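Recording a folding session with the hand-held grippers
Robotics Club, Prumenwood campus
Last updated Aug 1, 2026

These steps are for club members collecting demonstrations for the clothes folding project. You need both grippers, the cable bundle, the club laptop and one piece of clothing. Allow an hour for your first session.

1. Book the grippers
Put your name on the sheet in room 14. Both grippers go out together. Parvathi Thomas has the key to the cupboard after 4 p.m.

2. Check the fingers
Open and close each gripper ten times. If a finger sticks, loosen its screw a quarter turn and try again. Wipe the pads with a dry cloth.

3. Start the recorder
Plug in the left gripper first, then the right. Open Druvia on the laptop and wait for both lights on the screen to turn green. Type in your member number and the garment code from the list. Long-sleeved tops start at 266.

4. Lay out the garment
Use a bed or a large table. Put the garment front up, smooth the body with your hands, then pull the sleeves straight out to the sides. Small wrinkles are fine. Keep cables on your side of the garment so they don't drag across it.

5. Fold
Hold both grippers open near the bottom hem and count to two before you move.

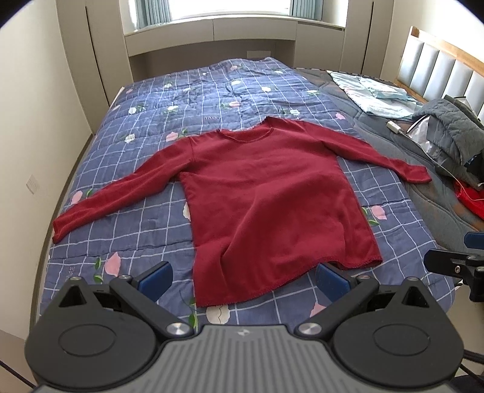
Bring one sleeve in across the body, then the other. Pinch the hem with both grippers, lift it, and carry it up to the neckline. Let go of both corners at the same time. Move at half the speed you would use with your own hands.

If you drop a corner, pick it up and keep going. We keep those recordings too. Stop only if a cable catches.

6. Save
Press Stop, choose Keep and add a short note, such as "dropped left corner". Shake the garment out and repeat until you have 13 recordings.

Copy the folder to the Escobedo drive before you return the gear. If the copy fails with error 3503, restart Druvia and try again. Roksolana Didenko looks after the drive and can reset your password.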